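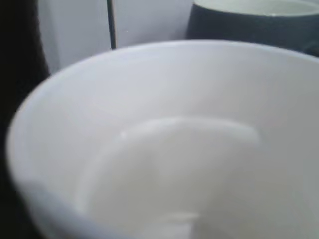
What does the Lamont Manipulation Club do?
Members teach robot arms to handle ordinary kitchen objects – picking up, placing, stacking and sorting. The club meets in the Farno building and runs one student project from October until the end of the school year.

Who can join?
Any enrolled student. First-year students are paired with a returning member until they have passed the safety check. We have room for 20 members per term, and places go in order of sign-up.

Do I need to know how to program?
No. You need to be able to open a terminal and edit a text file. Python is used for the control scripts and can be learned during the term. Members who prefer mechanical work can start with gripper fingers and camera mounts.

What is the Tastel task?
Tastel is the name of this year's project. The arm has to move named tableware to set positions on a table, starting from a layout it has not seen before. Bowls and mugs are the main objects. Each team writes its own policy and is tested on the same layouts.

Why are bowls considered hard?
A plain white bowl gives a wrist camera very little to work with. At close range the inside is smooth and evenly lit, and the rim may be the only strong edge in view. Depth estimates drift on such surfaces. Most teams grasp at the rim and lock the target position before the final approach.

How is data collected?
By teleoperation. One member drives the arm and a second member watches the log and keeps a hand near the stop button. Each team must record 100 complete demonstrations before it may train. Failed attempts are kept in a separate folder and labeled with the step at which they failed.

How long is a session?
Two hours. Book through the Irnis calendar, which also shows which arm is free. A booking not claimed after 17 minutes is released.

What are the safety rules?
Keep hands outside the taped area while the motors are powered. Tie back long hair. Never change speed limits without a supervisor present. A second breach in one term ends your arm access for that term.

How is the final test scored?
Each team gets 3 runs and the best one counts. A run is scored on final position, with a deduction for each object tipped over. Dropped objects score zero and are not reset. Time is used only to break ties.

When is the entry deadline?
Tue 11 April, at the end of the afternoon session. Entries need a team name, the trained policy and a one-page description of the method.

Who do I contact?
Hjørdis Bakke for membership and safety checks. Carter Morin for arm faults, calibration and anything involving the recording software. Report faults the same day, with the log attached.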